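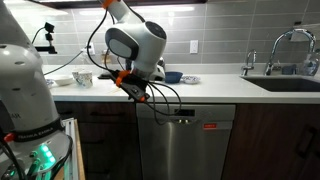 Two arms at the kitchen counter in the Bandham test flat, with the drawer open on the left and the dishwasher below.

A Bandham company is teaching robot arms to clear a kitchen counter by having people steer them through the job by remote control, and has now logged 1647 complete runs in a working kitchen.

Stokeck, which develops control software for robot arms, began the project in May in a flat fitted out as a test kitchen. Operators guide the arms through household tasks such as moving cups and bowls, opening and closing a drawer, and loading a dishwasher. Each run is recorded and later used to train software meant to repeat the task without a person at the controls.

The company said it chose a domestic kitchen over a laboratory bench so the recordings would include the things that make housework hard for machines, among them low cupboards, glossy crockery and light that changes through the day.

The operator works from a desk in the next room, holding a pair of hand controllers and watching the camera views on two monitors. When the operator's hand moves, the arm follows. Squeezing a trigger closes the gripper. The joint positions, gripper opening and camera pictures are saved together, so the software can match what was visible at each moment with what the operator did next.

For some tasks the team uses a second method, in which a person stands beside the arm, takes hold of it near the wrist and moves it through the motion by hand. Stokeck said hand guiding gave smoother results for drawers and doors, where the arm has to follow a fixed path and a small error in direction makes the slide bind. Remote control was preferred for picking up dishes, as it kept the operator's hands and body out of the camera views.

A typical session starts with the crockery being put out on the counter in a layout drawn at random by a computer. The operator completes one task, the counter is reset, and the next layout comes up. Operators work in shifts of four hours, with a break at the halfway mark. Runs in which a dish is dropped or knocked over are kept but labelled separately.

The company said failed runs were useful when the operator managed to recover from them. A cup that tips and is stood upright again shows the software how to correct a mistake, which it would not learn from clean runs alone. Runs stopped early because of a fault in the equipment are thrown out.

The software that turns the recordings into a trained program comes from Kuhlmann, a partner in the project, which is also paying for part of the operators' wages. Under the agreement, Kuhlmann may use the recordings for its own research but may not pass them on.

Early results have been mixed. In trials last month, a program trained on the first batch of recordings was able to move a single bowl from the counter to the sink area in most attempts. It did less well with cups standing close together, often closing the gripper too early or catching the rim of the one behind. Loading the dishwasher has not yet been attempted without an operator.

Stokeck said the crowded end of the counter had become the main focus of the current sessions. Operators have been asked to approach cups more slowly and to pause before gripping, after a review of the recordings found that fast, confident movements were harder for the software to copy. The review also found marked differences between operators. Some lined the gripper up from above, while others came in from the side, and the program tended to hesitate between the two. A written guide now sets out one preferred approach for each type of dish.

Cable routing has been another problem. The wiring on an arm has to have enough slack for the full reach of the wrist, but slack cable can drag across the counter or block a camera's view of the gripper. The team plans to try a shorter run of cable later in the project.

All work in the flat is done with the arms limited to a reduced speed, and an emergency stop is kept within reach of the operator. Anyone resetting the counter must first confirm that the arms have been paused. The company said there had been no injuries, though several dishes had been broken and replaced with the nearest match from local shops.

The target for the present stage is 2312 runs. Once that is reached, the equipment will be moved to a second kitchen at Wondarholm, where the counter is lower and the dishwasher is on the opposite side of the sink. Recordings from the two sites will be compared to see how much new demonstration is needed when a trained program meets a kitchen it has not seen before.

Stokeck said it had no plans to sell a household product. It expects to offer the recording method to other firms that use robot arms, including commercial kitchens and laundries, and is in talks with one catering business in the Bandham area.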